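Desk Tidying and Storage Layout in a Shared Workroom
Project report, Candum course in workplace studies
Authors: Elínborg Hauksdóttir, Cyrill Eberhard
Advisor: Sheena Carnegie
Submitted March 26, 2019

1. Site

The study covers one white desk in the Grernthorpe workroom. The room has a brick wall on one side and a ribbed white ceiling with fluorescent fixtures. 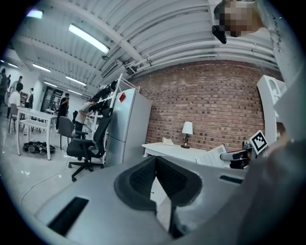
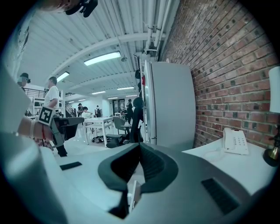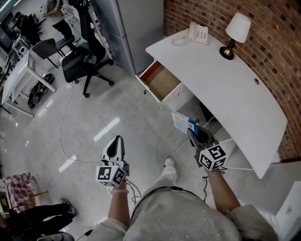
Figure 1. The Grernthorpe workroom. Desk with lamp and telephone against the brick wall (first and third views); ceiling lights and pipes (second view).

2. Method

Items were sorted by frequency of use. Daily items stay on the desktop. Weekly items go in the drawer cabinet under the desk. Small boxes go on the lower shelf. Printed papers are reviewed at the end of each session and filed or discarded. Angus Prendergast kept the log from December onward. It contains 386 entries, each giving the item, its start position and its end position.

3. Results

The lamp and telephone were moved least. Loose papers made up the largest share of the log and were the main cause of lost desktop area. Retrieval from the drawer was slower than from the shelf, mainly when the chair was left in front of it. The floor was not part of the original plan. We added cable routing after the first review, as cables crossing the walkway made it harder to move chairs.

4. Limits

Only one desk was studied. Entries made by different users were not cross-checked, and 4 were dropped for missing positions. Item sizes were not recorded. The full table is in Appendix B.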